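Brititz Releases Reltden 4, a Planning and Perception Stack for Two-Arm Work Cells

May. Brititz today released Reltden 4, the new version of its control and planning software for work cells in which two robot arms share one table. The release replaces the separate planners of the previous version with a single scheduler, adds a calibration tool named Zeleke, and opens the event log format to outside tools. Existing license holders can install it from the Brititz download server at no added cost.

Reltden runs on an ordinary Linux workstation next to the arm controllers. It takes in images from fixed, head and wrist cameras, keeps one model of the objects on the table, and sends joint targets to both arms. In earlier versions each arm held its own copy of that model, and the two copies were merged between motions. An object that had been moved by one arm could stay in its old position in the other arm's copy until the next merge. Version 4 keeps one copy, with a time stamp on every entry.

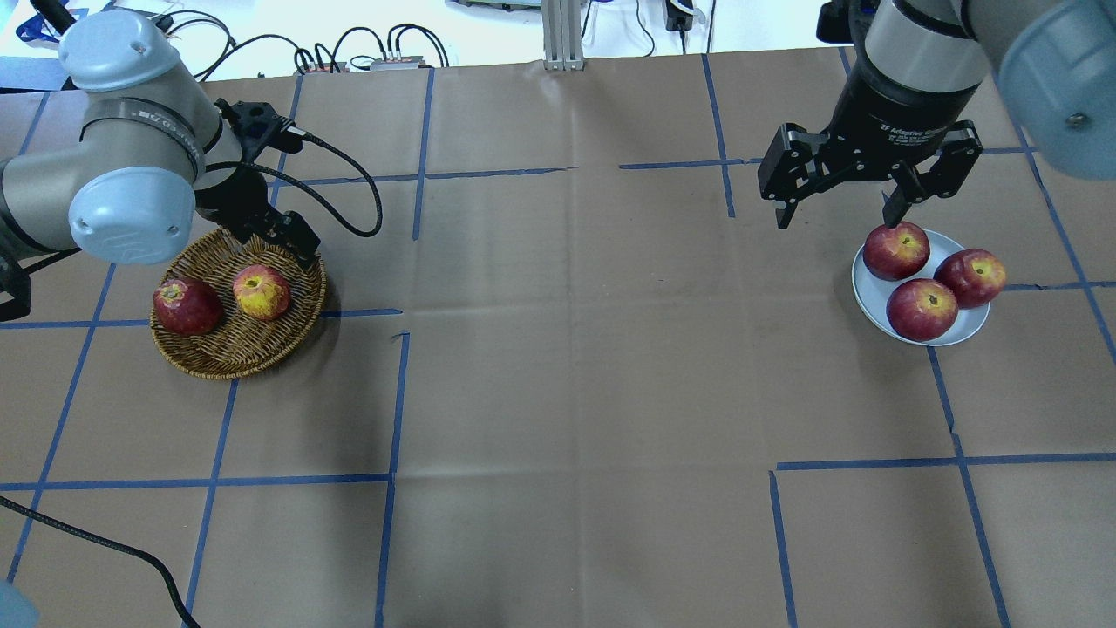 The scheduler treats the volume above the table as a shared resource. Before a motion starts, the arm reserves the space that its links, gripper and cable will pass through. If the other arm already holds part of that space, the planner looks for a second path, and if none is found within the set time limit the arm waits at its last safe pose. Reservations are released link by link as the arm moves out, so the second arm can often start before the first has finished. The time limit, the clearance margin and the priority of each arm are set in the cell file.

Development tests used a pick-and-place task with apples, a plate and a wicker basket on a taped paper surface. Round fruit was chosen for its uneven shape and glossy skin, which are hard on both grasp planning and depth estimation. The test set for the release contains 911 recorded episodes, each with its camera streams, joint states and planner events.
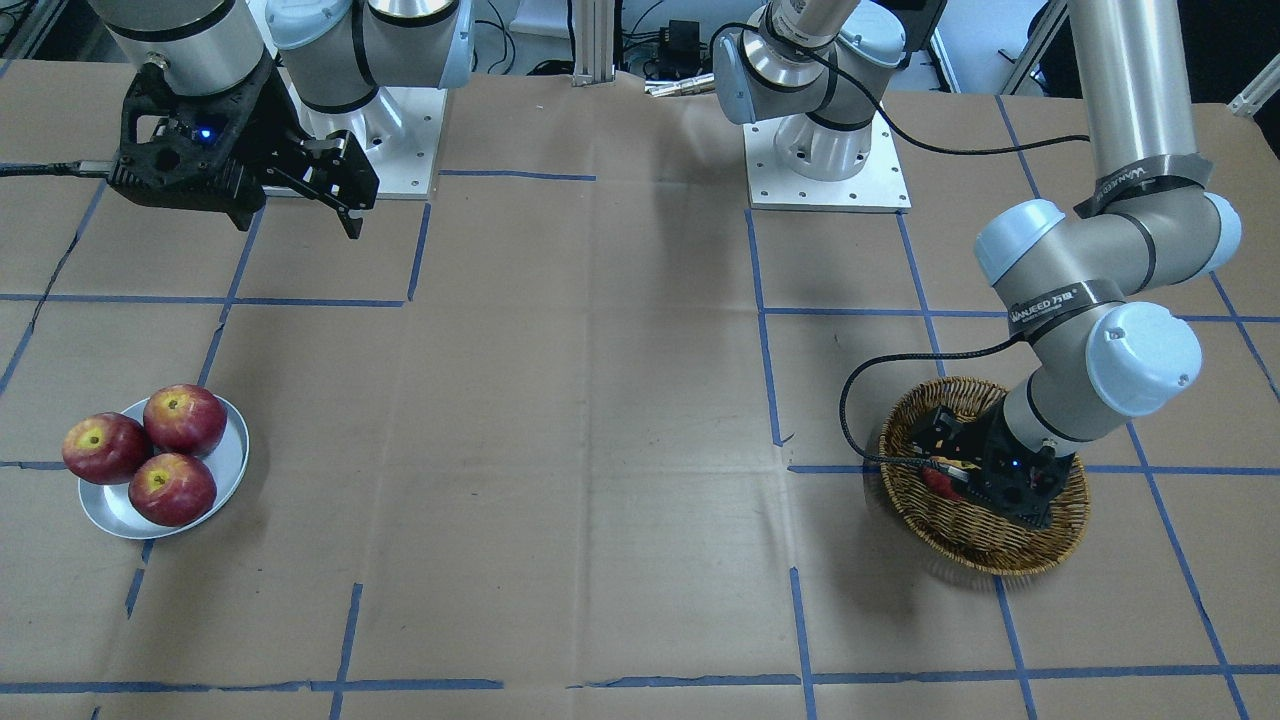 Changes in perception

Object poses are now estimated from all cameras at once. When two views disagree, the software keeps both estimates and marks the object as unresolved. It does not plan a grasp on an unresolved object until a new view settles the question or an operator picks one of the estimates in the console. Objects that touch each other are split using outlines from the wrist view, which is weighted more heavily as the gripper gets closer.

Rims are handled separately. A plate or basket is stored as a container with a height profile, and the grasp planner checks the open fingers against that profile as well as against neighboring objects. An object that extends past the rim is still listed as being in the container, with a flag that other programs can read.

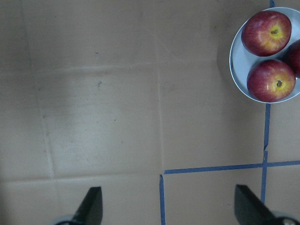
Manon, whose picking group ran the preview build, reported that the unresolved flag was the change its operators noticed first. The old version would commit to one estimate and log a failed grasp, the group said, and the cause then had to be traced by hand from the video. Manon also asked for a shorter default wait when both arms are blocked. That request was accepted, and the default in the shipping version is 2 seconds.

Zeleke, the calibration tool, aligns the cameras and both arm bases to one table frame. It can use printed markers or straight lines already present on the work surface, such as tape. Lines do not need to form a perfect grid. The tool fits each segment on its own and drops those that are crooked or broken beyond a set limit. A report lists the remaining error for each camera and each arm base.

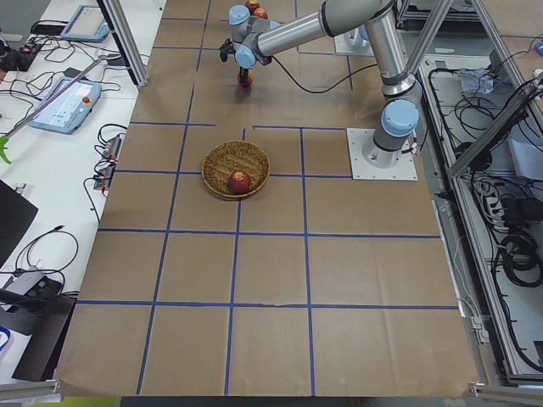
Logs are written in a documented binary format with a reader library for Python and C++. Each planner decision is stored with the inputs that led to it, so a motion can be replayed offline with changed settings and compared with the original. Replay does not require the arms to be connected. The console can show up to 50 episodes side by side, sorted by task result or by wait time.

Cell files from version 3 are converted on first start, and the original file is kept. Custom grasp plug-ins must be rebuilt against the new interface. The old merge settings have no effect in version 4 and produce a warning in the log.

Known limits: the scheduler supports two arms per cell, clear containers are not supported by the rim check, and cable volume must be entered by hand for each arm. Reltden does not replace the safety functions of the arm controllers, which must remain active at all times.

Release notes, the conversion guide and the log format description are included in the download package. Press and technical questions can be sent through the contact form on the Brititz website.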